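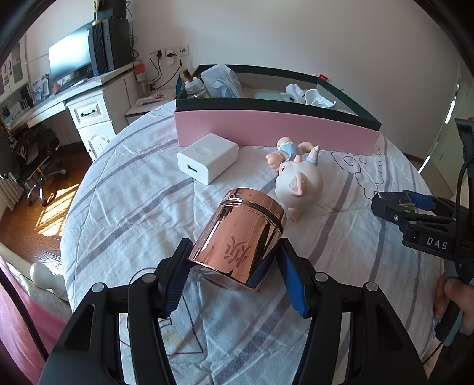 Wednesday, March 1, 2023

I quit coffee in November and I have opinions about it now, so get comfortable.

I should say up front that I was never one of those people with a scale and a gooseneck kettle. I drank whatever came out of the machine at work, usually before I had my coat off, and then I drank it again at ten, and again after lunch, and on bad days once more on the way home from that little place by the Cropper Street bus stop that gives you a free cookie if you look tired enough (I always looked tired enough). It was a habit like biting your nails is a habit. I didn't even like it much!

What got me to stop was a weekend trip to my aunt's in Irkano. She doesn't keep coffee in the house, the nearest store closes at noon on Saturdays, and by Sunday morning I had a headache so big I was lying on her bathroom floor with a wet washcloth on my face, wondering if I should call someone. She stood in the doorway and asked me how much of the stuff I drank. I did the math out loud. She just made a noise and went back to her crossword.

So I stopped. The first week was awful and I won't pretend it wasn't. I was mean to everybody. I fell asleep on the bus and woke up at the end of the line, which is a parking lot behind a tire place, and had to ride all the way back. I cried at a commercial for gutters.

After that it got weird and sort of nice. I started drinking tea, just supermarket bags at first, then the loose kind, and now I have a whole shelf and a problem with a different name. My favorite is a smoky black one from a shop called Flendia that makes the kitchen smell like somebody's campfire. My husband hates it. He says it tastes like licking a fence. More for me!

The sleep is the big thing, though. I used to lie there until one in the morning running through every dumb thing I said in seventh grade, and I figured that was my personality. Now I'm out by ten thirty and I wake up before the alarm like some kind of farmer. I've also saved 468 dollars, going by what I used to spend at the bus stop place, and I would love to tell you it's in a savings account. It's not. See above about the shelf.

Things I miss: the smell, walking into a cafe and knowing what to order, having something to do with my hands in meetings. Tea works for the last one but it goes cold faster, or maybe I just talk more now. And I miss the cookie. I went back in January and ordered a peppermint tea and the guy gave me one anyway, so I guess I still look tired.

I have had exactly 2 cups of coffee since I quit. One was at a wedding and it was terrible. The other was at the airport and it was so good I had to sit down. I was wide awake until four and reorganized my entire sock drawer when I got home, and no, I'm not doing that again until there's another six a.m. flight.

If you're thinking of trying it, cut down slowly, please. Don't do it my way on somebody's bathroom floor. And if you have a favorite evening tea that isn't chamomile (it tastes like hay to me, sorry), leave it in the comments. There's still room on the shelf if I move the rice.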